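**To:** members-list
**Subject:** Re: Dining room bookings and the Dunora changeover
**Date:** 03/12/2020

Dear members,

I write on behalf of the Clusia Centre in reply to several messages received on this list concerning the use of the Oltach Room for private and group meals. The revised conditions of hire were circulated with the last notices. They remain in force as circulated, except where amended below.

All bookings for the new year will be made through the Dunora system. The paper diary at the front counter will be kept for reference only, and entries made in it after today's date will not be treated as confirmed. Members who already hold a confirmation need not apply again. Those who hold a pencilled date are asked to lodge it in Dunora under the name of the group and not that of the person making the booking, as the finance office issues invoices from that field.
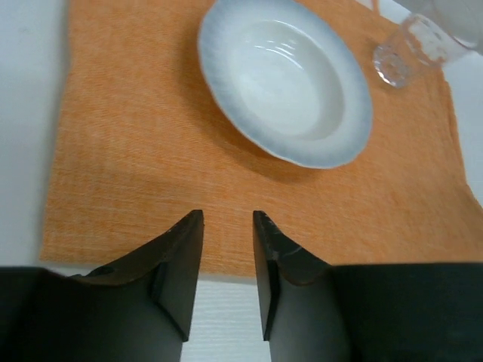

Frida Þorgeirsson wrote:

> Our group has used the Oltach Room for its lunches for many years and has always been permitted to set up the evening before. The new conditions say that access begins two hours prior to the booking. For a seated lunch with a hot course this is not enough, particularly now that the tables must be spaced and each place set out individually. Could the Centre please say whether evening access can still be arranged, and whether it would be charged as a second session?
>
> I would also ask that the linen charge be looked at again. We bring our own cloths and napkins and launder them ourselves, and it seems unreasonable to pay for a service we do not use.

The Centre thanks Ms Þorgeirsson for raising both matters, which other groups have also put to us by telephone.

**1. Early access**

Evening access may be arranged where the room is not otherwise hired. It must be requested in Dunora at the time of booking by ticking "Prior set-up", and it will not be charged as a second session. The Centre is unable to guarantee it for weekend dates. Where the room has been set up the evening before, the kitchen is to remain locked overnight and no food may be left on the tables or in the servery.

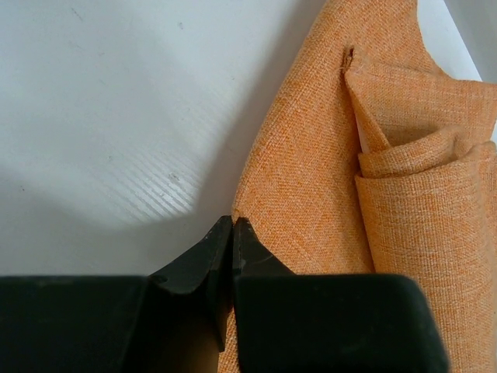 *Edge of a woven cloth, orange on white.*

**2. Linen**

The linen charge will be removed for any group that supplies its own. Groups should note this on the hire form under "Other arrangements". The charge continues to apply where the Centre's cloths are used in any quantity, as Riis collects and invoices by the full bag. Our agreement with Riis is due for renewal in May, and members will be advised of any change in the rate before it takes effect.

Groups supplying their own linen are responsible for removing it on the day. Items left behind will be held at the counter for two weeks and then donated.

**3. Numbers**

The limit on seated guests is set by the current public health directions and not by the Centre. The figure shown in Dunora is the one to be relied upon. Organisers should keep a list of those attending, with a contact number for each, and hand a copy to the duty officer before leaving.

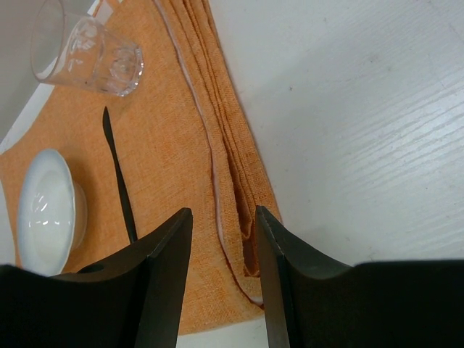 *Place setting with folded orange napkin.*

**4. Bond and breakages**

The bond of $236 is unchanged. It is refunded by direct deposit once the room has been inspected. Chipped or broken crockery should be reported on the sheet inside the servery door, and should not be returned to the cupboards. Groups will not be charged for single breakages that are reported.

The dishwasher is to be run only with the racks provided, and organisers are reminded to empty it before they leave. Rubbish and recycling go to the bins behind the car park.

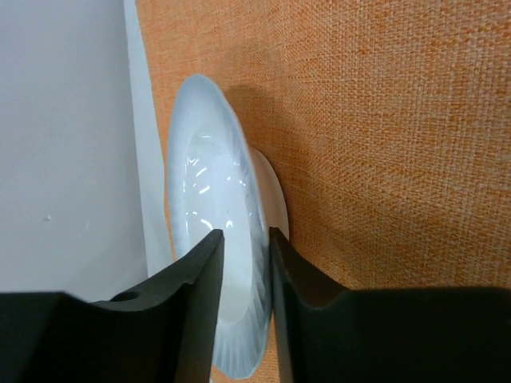 *White plate, side view, with foot ring.*

**5. Cancellations**

Where a booking is cancelled owing to a change in the public health directions, the hire fee and the bond will be refunded in full. Other cancellations are refunded in full if made at least 3 weeks beforehand. Requests should be made by replying to the confirmation email, and not by post to this list.

Questions on individual bookings may be directed to the bookings desk during office hours.

Yours faithfully,

Dagný Zoëga
Facilities and Bookings
Clusia Centre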